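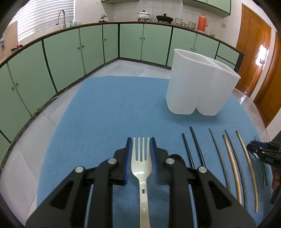 Who can apply for a shared meals grant this year?
Any tenant or leaseholder of Jitamus Housing may apply, on behalf of a group of neighbours who intend to cook and eat together on our estates.

The shared meals fund reopens in March. It is open to residents in all 886 homes managed by Jitamus, including those in the Ahmadpour Court and Emov Road blocks, which were outside the scheme last year while their management was being transferred. Residents of those blocks apply on the same form and on the same terms as everyone else.

The fund stands at £2000 for the year. Each grant is a fixed sum of £200, paid to a named resident who takes responsibility for the spending and for the short report at the end. We no longer offer part grants. Several groups told us last year that the smaller sums did not cover food for a full course of meals, and that the paperwork was the same whatever the amount.

What the money may be spent on

Grants are intended for food, for basic kitchen items to be held and used in common, and for the hire of a room where a group has no suitable place of its own. Tablecloths, serving dishes, cutlery and storage boxes all fall within the rules. So does the cost of printing a notice for the stairwell, provided that the notice states clearly that every household on the stair is welcome.

The grant may not be used for alcohol, for payment to a member of the group, or for white goods. A group that needs a fridge or cooker repaired in one of our common rooms should report it to the repairs desk in the usual way. Such repairs are our responsibility and should not be met from a meals grant.

Food bought for a shared meal may be taken home afterwards by those who attended. We were asked about leftovers several times last year and are happy to put the position in writing.

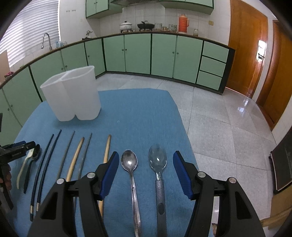 Groups are also reminded that kitchen items bought with a grant belong to the group as a whole. They should be listed on the back page of the report form and kept where more than one household can reach them. If a group comes to an end, the items should be offered first to another group on the same estate. The Estates Office can pass on details.

Cooking in your own home or in a common room

Either is permitted. Most meals last year were cooked in residents' own kitchens and carried to the common room, and we have no wish to change an arrangement that suits people. We do ask that whoever is cooking reads the guidance sheet supplied with the grant letter. It covers hand washing, the safe cooling of rice, the reheating of cooked dishes and the separation of raw meat from other food.

Allergies need particular care. The named resident should ask everyone attending, in advance, whether there is any food that they cannot eat, and each dish should have a label giving its main contents. Labels may be handwritten. Where a dish contains nuts, sesame, shellfish, milk or egg, the label must say so plainly.

The common room at Doris House is available to groups without charge on weekday evenings until 9 pm, and its kitchen has been cleared for use following the replacement of the extractor fan. The room must be booked through the Estates Office. Keys are collected in person and should be returned the next working day. The common room at Emov Road remains closed for work to the floor, and we will write to residents of that block when a reopening date has been set.

We would ask all groups to remember that there are flats directly above both rooms. Chairs should be lifted when they are moved, and the outer door should not be propped open in the evening.

How applications are decided

Applications are read in the order in which they arrive, and grants are awarded until the fund is spent. We do not score one group against another. An application will be approved if it names a responsible resident, lists at least 5 households taking part, gives an outline of the meals planned, and shows that neighbours outside the group will be told about them.

The outline need not be long. A sentence or two for each meal is enough, and the menu may change later. One application last year was delayed for several weeks while its author sought quotations from three butchers, and we should like to make it clear that no quotations are required.
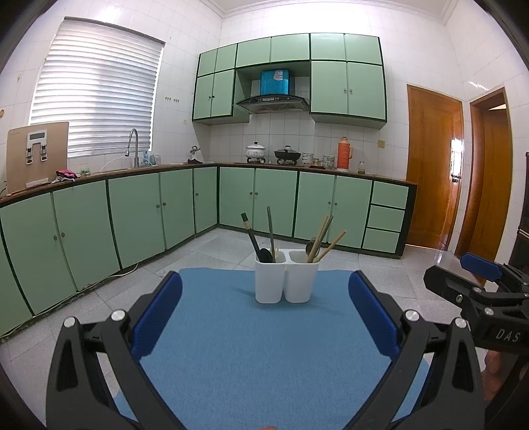
An application that is incomplete will be returned with a note of what is missing, and will keep its place in the queue for two weeks. After that it will be treated as a new application. Residents who would prefer to make their application by speaking to a member of staff may do so, and the form will be filled in for them and read back before it is signed. Interpreters can be arranged if we are told in advance.

A resident may be named on only one application in the year, although a household may take part in more than one group. Groups that received a grant last year may apply again once their report has reached us. Two reports are still outstanding, and the residents concerned have been written to.

Receipts and reports

Please keep every receipt. A clear photograph of a receipt is acceptable if the original has been lost or has faded. Market traders do not always issue receipts, and in such cases a signed note giving the stall, the goods and the price will be accepted for small purchases.

The report is a single sheet. It asks for the date of each meal, the households that came, what was spent, and anything that the group would wish to do differently. Money left over must be returned with the report unless a further meal has been agreed with us in writing.

Comments from the previous year

Malte Wiegand, Head of Estates, has reviewed the reports received so far. He writes: "The meals that were best attended were the plainest ones. Soup and bread on a weekday brought in people whom we seldom see at our formal meetings. I was also struck by the number of residents who said that the early evening was too early for those coming home from work, and I would encourage groups to vary their hours where they can."

Several reports raised the matter of seating for older residents. We have now placed a small number of chairs with arms at Doris House, and these should stay in the room. A request for high chairs has been noted and is being costed. There were also complaints about the collection of food waste after meals, which had been left too long beside the bin store. The contractor has been asked to add the common room caddy to its regular round, and residents who find it uncollected should telephone the Estates Office and quote the name of the building.

Obtaining a form

Forms are available from the Estates Office at Doris House and from the rack in the entrance hall at Ahmadpour Court. They can also be sent by post on request. A member of staff will be in the Doris House common room each Thursday from 4 pm in March to answer questions and to accept completed forms. No appointment is needed.

Completed forms may otherwise be handed in at the office or placed in the rent box, in an envelope marked "Shared meals". Decisions will be sent by letter to the named resident, with the guidance sheet and a blank report form enclosed.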